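Equipment progress report, 22 Nov 2018
Prepared by Hervé Caron, Dirkatura

Both arms on the sorting cell are mounted and share one table. The Starnance quote for 2 spare grippers came in under budget, and we placed the order with 14 weeks' delivery. 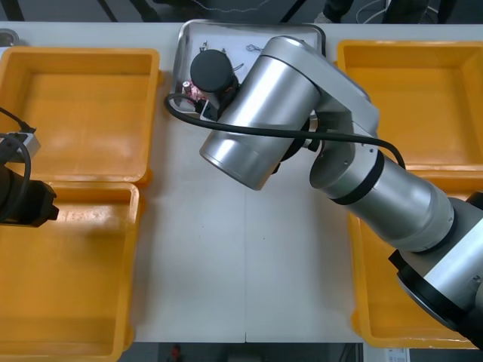
Spending stands at 50 percent of the grant. The next large item is the second table, which Pandey will price for us. We ask to move the unspent cable money to that line. Operator training stays planned for May.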